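Counting loaves in a dry year

10 Feb 2018

I had meant to write about the garden this week, but I have been stuck on one subject for so long that my sister has asked me to please put it on the blog and stop calling her. So pour yourself something, this one runs on a bit.

It started with Marama Nepia, who grows wheat out past Hallstead on land that was her grandfather's. We got talking after the library book swap and she told me how last June went for her. The rain quit just when the heads were filling, and then came 13 days of the kind of heat where the dog won't come out from under the truck. What she cut in the end was short, thin wheat with small shriveled kernels, and on the far field she didn't bother to cut at all. She wasn't asking for sympathy. She was more interested in telling me about soil than about her bank balance, and I wish I had written down more of what she said!

What stayed with me was that she got two kinds of loss out of one dry spell. There was less grain, and the grain she did have was harder to sell. The mill wants kernels that are plump and even, and it pays less when they aren't - so a farmer can have a bad year twice over. I have bought flour my whole grown-up life and had never once thought about the size of a kernel.

After that I started wondering how much of Marama's summer gets as far as my kitchen. I put the question to Erdal Öztürkmen, who ran the bakery on Gashi Street for years and still can't walk past a bread shelf without squeezing something (he's been asked to stop). His answer was that with a plain loaf the flour is a smaller slice of the price than I'd think. There's the oven, the rent, the people, the truck, the wrapping. When wheat jumps, the loaf creeps. He kept a notebook of what he paid for flour and what he charged for bread, and the two lines hardly looked like they belonged to the same shop.

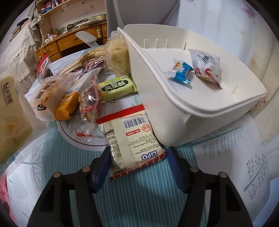
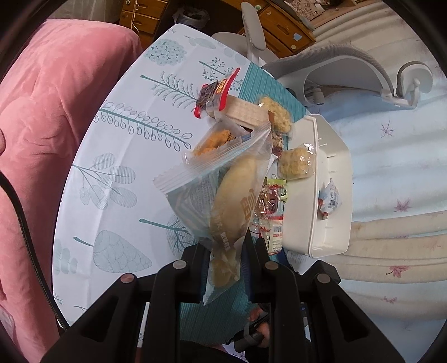 Erdal's point gets stronger the further you go from the sack of flour, I think. A family that buys a 40 pound bag and bakes at home feels a bad harvest almost straight away, while those of us who pick up our wheat ready-made feel it late and softly. A long pale piece of bread in its own clear wrapper has been mixed and baked and packed and carried before anyone eats it, and every one of those steps has a cost that doesn't care whether it rained in June. That cushions us, I suppose. It also means that I can go through a terrible year for wheat and not notice there was one, and I'm not sure I like that about myself.

Lizeth Tello sees it from the other side. She grew up in a house where flour and cooking oil were most of what got bought in a week, and she remembers her mother going back to the shop in the afternoon in case the price had come down. It never had. They ate more potatoes that year, and then potatoes went up too, as everybody on the street had had the same idea. When people talk about staple crops and prices I now think of her mother walking back up the hill with the same empty bag.

As for what anyone can do about the heat and the dry ground, I'm still reading. Marama is trying an earlier variety on 7 acres this year, one that should be done filling before the worst of the summer, and she's leaving the straw on the surface to hold what water there is. She says the yield will be lower in a good year and she can live with that. She has also gone back to growing some barley, partly for the money and partly, I suspect, for the look of it.

My own part is very small. I've been baking again on weekends, using up the odds and ends of flour in the pantry, and the heels of the loaf go into soup. Milagros Agudelo has promised me her recipe for a flat bread made with half sorghum, which she says wants far less water in the field than most things and tastes fine if you're generous with the salt. I'll put it up as soon as she sends it. If any of you grow grain, or used to, please leave a comment and tell me how last summer treated you - Marama reads these too.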